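How do film festivals pick a winner?

I went to my first film festival when I was nine, and I thought it would be like a music festival. I packed wellies. I was very wrong about the wellies (it was in a library in Bollance) but right about the snacks, so I came home happy and I've been going ever since.

So what is a film festival? It's a few days when lots of new films are shown in one place, often before anyone else can see them. Some festivals are huge, with red carpets and people shouting at famous actors. Mine is called the Rallgate Shorts and it has a brown carpet and a very good tea urn.

What's a short film?

A short is a film that doesn't last as long as the ones you usually see at the cinema. Every festival makes its own rule about how long is too long. Some shorts are over before you've opened your crisps! They can be cartoons, true stories, spooky stories, or just a man trying to get a sofa up the stairs, which was my favourite last year.

Who sends the films in?

Anyone can, if they follow the rules. Film-makers fill in a form, send their film over the internet and then wait, which I'm told is the worst bit. Last year Rallgate was sent 178 films. You can't show all of those in a weekend — people have to go home and feed their cats — so a small group watches every one first and chooses which get in. The ones they choose are called the official selection. If your film is in it, you're allowed to put a little picture of leaves on your poster. Those leaves are called laurels, and the ancient Greeks used to give them to winners as a crown.

Who decides who wins?

That's the job of the jury. A jury is a group of people who watch the chosen films and then go into a room and talk. And talk. Jury members might be directors, actors, writers or teachers, and at some festivals there's a jury made up entirely of children. They each write notes in the dark, so their notes are hard to read afterwards.

Then they argue, politely if possible. One person might love a film for its story and another might think the sound was muddled. Sometimes they vote, and sometimes they keep chatting until they all agree. If they're really stuck, they might share a prize between 2 films. When that happens the winners are called joint winners.

There's often an audience award too, and that one is up to us. At Rallgate you get a slip of paper as you go in, and you tear it next to the score you want to give. I always tear mine in the wrong place.

What do you win?

It depends! It might be a statue, a certificate or some money towards the next film. Rallgate's top prize is called the Nyberg, and it comes with 2000 pounds. The Provow Prize is for film-makers who are still at school, and the winner gets 100 pounds and a go at choosing a film for next year's opening night.

Could I enter?

Yes! Lots of festivals have a section for young people. Ask a grown-up to help you read the rules, keep your film short, and check that the sound works before you send it. You can even make an animation with modelling clay and a phone, moving the clay a tiny bit between each photo. It takes ages. Mine was about a potato and it didn't get in, but I'm having another try in May. 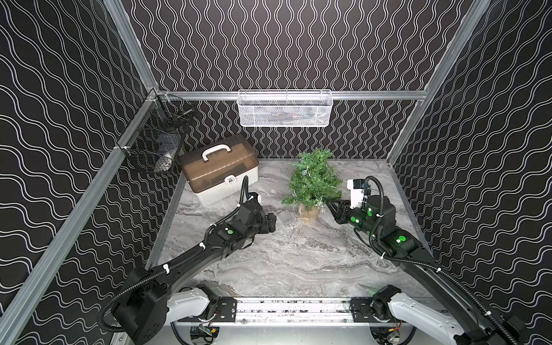
Wavy lines on the walls and swirls on the floor.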